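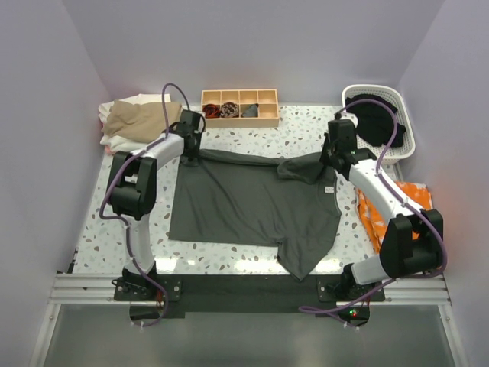 Page last changed: June, by Jolán Hegyi

Review: the Watero rule set for two-arm garment work

The Watero set costs less than the Ospina one and comes as 47 short cards and a binder. I have used it for 5 months at Amitik, where I write the work instructions for our folding cells. My opinion is good, with two complaints.

The best cards are those on table layout. Each item has a home place, and the middle of the table stays free for the garment under work. The card on cables is also strong. It asks for a full reach test of both arms with the cable loops as they will hang in real work — a test with cables tied up for convenience does not count. The older Emov sheets gave this only one sentence.
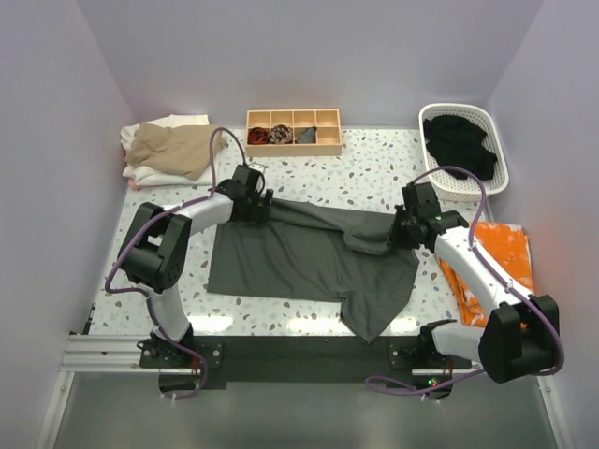

Must the rule set be printed, or is a screen enough?
A screen is enough if it can be read from the stop button without walking.

My first complaint is the card on gripping. It says "hold the cloth firmly near an edge" and gives no word about knits, hems or seams. A woven towel and a thin shirt are not the same thing. Reynaldo Manalastas, who runs the second shift, wrote our own addition: close slowly, take a fold and not a single layer, and write in the log

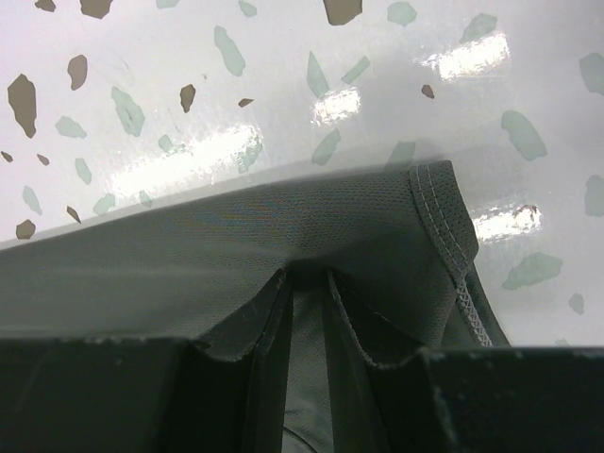
which part of the garment was taken, so that a pulled thread can be traced later. I would like to see this in the next edition.

The second complaint is small. The stop check is on card 2, but the form to sign for it is at the back of the binder, and new people forget it.

I give it four stars of five. For a shop with one or two cells it is good value. If you already own the Ospina set, I would buy only the layout cards.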